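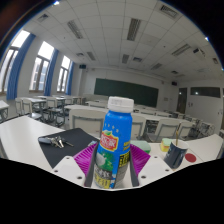

Roy Bunting asked under my last post whether the gripper dropped the bottle or the bottle got away from the gripper, and Roy, I have been chewing on that ever since!

So, a little thread. We were running 200 lifts with a full bottle, soft fingers, black pads, nothing fancy. Everything was lovely up to lift 46, and then it started to slide. Slowly, too, which was almost worse to watch.

I blamed the pads first (sorry, pads). Sólveig wiped them down, we went again, and we got 40 good lifts before the same slow slide.

Then Oddur pulled up the force log and there it was. The Rallis controller was easing off its squeeze a tiny bit after every lift, and the fault alarm we'd set up so proudly in January only looks for a sudden drop. A slow fade sails right past it.

My bigger worry is that the display said "grip OK" the whole time. If you're working with your hands under the load, you trust that little message, and I certainly did. So please, hands out from underneath, whatever the screen tells you.

We've put in a fixed minimum squeeze and we're starting the 200 over from zero. Munther is bringing the good coffee. More when I have it, and do keep the questions coming, I love them.

Filed under: Grippers, Faults & Fixes

Home | Threads | Bench Notes | About

Contact Tedholm | © 2019 Tedholm | Back to top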